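The Ronex Fingers

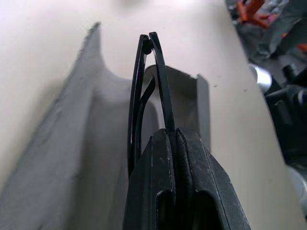

Short fiction | by the author of "Nullach, Winter Shift"

The Kälin fingers had failed at 409 cycles, so by November I was testing the Ronex pair. They were black plastic, already scuffed, with a slot low down in each one. The order from Drornivska said 3000 cycles per gripper and no changes to the controller.

I ran the thin part first. It was all curved black arms, and the Kälin set had never liked it. The Ronex closed on one arm and held it with the rest sticking up over the tips.

"Force?" the controller asked. It had started asking things in the spring.

"Same as before," I said.

"The last pair slipped at that."

"I know. It's a comparison."

It waited. Then it closed by a hair more than I had set — I saw the number move and change back.

I wrote down the first number. At around 2000 I went for coffee, and when I came back it was still going, pick and place, pick and place, and the log showed 3 slips.

"Do the Kälin fingers get another turn?" it asked.

I said they were already packed for Nullach.

"Then leave mine on tonight," it said, and started the next cycle.

Contact | © Nullach Stories | Back to top

We use cookies to remember your reading settings. Accept | Decline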